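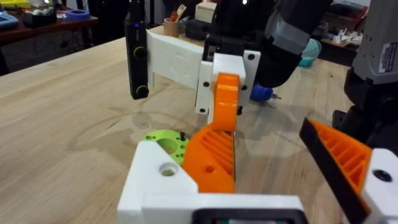
Kumudini Jayasinghe replied that the ribbed fingers should stay on both arms until the pad comparison is finished, and asked that no further changes be made to the controller in the meantime.

Home | Tickets | Equipment | Contact

Ticket 207: Finger comparison, Gandmont bench, Pestthorpe
Status: Open
Raised by: Humaira Naqvi
Assigned to: Sajib Majumder

Reported fault: During the February trials the left gripper let flat printed parts turn in its grasp when they were picked up by the rim. The orange lattice fingers bend as intended, but the part rotates once it is lifted clear of the bench.

Monday, first entry. Closing force was reduced to 60 per cent of the controller limit. Rotation was less frequent and two parts were dropped.

Second entry. The black rubber pad was cleaned and the test repeated with the round green part. Nearly 400 cycles have now been logged on this set of fingers. The Kingi fingers have not yet been run at the same force, and the results cannot be compared until they have.

Third entry. The wrist camera view was checked with the other arm brought in over the bench. Both fingers of the near gripper remain in view.

Action: Sajib Majumder to run the Kingi set at 60 per cent and attach the log. Oliwia Ostrowski to confirm the spare pad order with Gunach.

This site uses cookies to keep you signed in. Accept | Manage settings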